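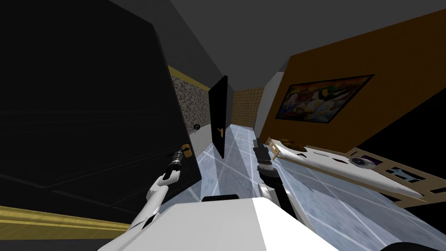 ## Draught Losses in Older Halls

This report considers heat lost through internal doors at Laur, a hall of residence with 200 rooms.

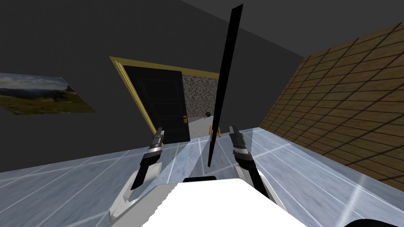
**Trovadach, February 25, 2025.** Readings began in December and were taken on 3 floors. A door left partly open lets corridor air into the room, and the heating then runs for longer. The group logged 1222 readings using a Dutix meter.

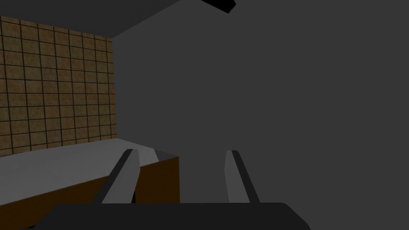

*By the Taltent Project Group*

Brush seals are recommended for the ground floor first. Costs are set out in Appendix B.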